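Category: Student Projects / Combat Sports

Weight Cutting Among Amateur Boxers at Two Local Gyms

The project looked at how amateur boxers make weight before a bout, and whether the amount they cut had any link to how they did in the ring. We used two gyms, Ranside and Lakgate, and 30 boxers agreed to take part. Each one kept a log for the 10 days before a contest, writing down morning weight, meals and training time.

By the end of November we had 696 usable log entries. Days with no morning weight were left out. Boxers who lost more than 3 percent of their starting weight were put in one group and everyone else in a second group.

The heavier cutters did most of it in the last two days, mainly by drinking less. They also wrote shorter training sessions in that period. Win rates in the two groups were close, and with a sample this size we can't say there is a difference.

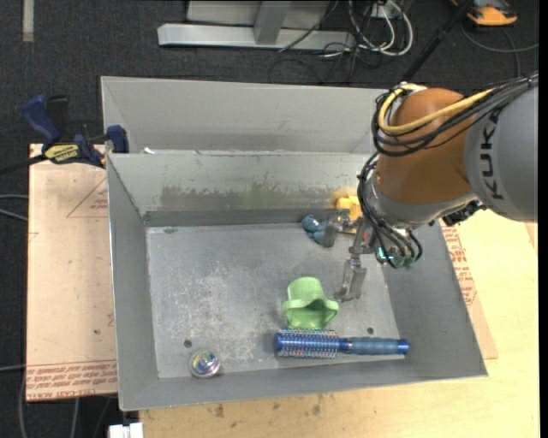 Arturo Marchetti said after reading the draft that win rate was the wrong thing to measure, and that we should have looked at punches thrown in the final round -- a tired boxer can still get the decision if the other one is just as tired.

We didn't have round-by-round counts for the Lakgate bouts, so this was not possible. The Ranside bouts were filmed and could be used in a follow-up.

One other limit is that the logs were filled in by the boxers themselves. Both gyms have scales, but they are different models and we did not check one against the other.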